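I rang Roos Meijer to talk about her newsletter and we spent the first twenty minutes on teaspoons. She'd bought a new set in February and already there were only five left in the drawer. "I'm not accusing anyone," she said, in the voice of a woman who was definitely accusing someone.

Roos writes Trudcombe, a little letter about living with other people, and if you don't get it you really should! It has nearly 1000 readers now. Her husband Sem Timmermans turns up in most of them, usually having put something back in the wrong place. I asked if he minded.

"He reads them before they go out," she told me. "He's only ever asked me to change one thing. I'd written that he snores and he wanted it to say he breathes heavily. So I put that he breathes heavily, and then his mum rang to ask if he was ill."

I laughed so much I had to put the phone down for a second (my own husband breathes heavily too, for the record).

What I wanted to know was how two people who disagree about everything from the heating to the bread bin have stayed married. They met at 42, both of them used to their own kitchens. "I had a way of doing things and so did he. The first week he moved in he washed my good frying pan with a scourer. I went and stood in the garden."

And the teaspoons? She has theories. Sem takes yoghurt to work, so that's one. Her sister Els Hoekstra came to stay and is "a known stirrer of tea in other rooms". Roos did find two of them in the pocket of a dressing gown, which turned out to be her own. "I haven't told him that. I suppose I have now."

We got on to bedtime, dishwashers (she's a re-stacker, I knew she would be) and whether you can leave a cupboard door open if you're coming straight back. Roos says yes. Sem walks round after her closing them. "He doesn't say a word, he just shuts them and sighs. I'd sooner he shouted."

I said that in our house I'm the sigher, and there was a bit of a silence.

Before we hung up I could hear Sem in the background asking if she'd seen the scissors. "Where they always are," she called back, and then to me, very quietly, "I've no idea where they are."

Recent posts
The great duvet swap
My mother's biscuit tin
Lena Szulc on sharing a bathroom with teenagers
Why I gave up ironing

Get new posts by email. You can unsubscribe at any time.

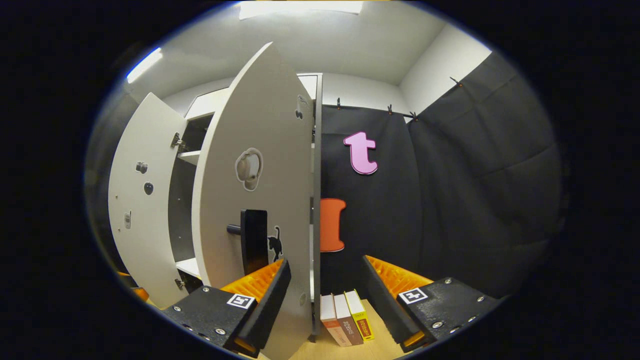
White cabinet, both doors open.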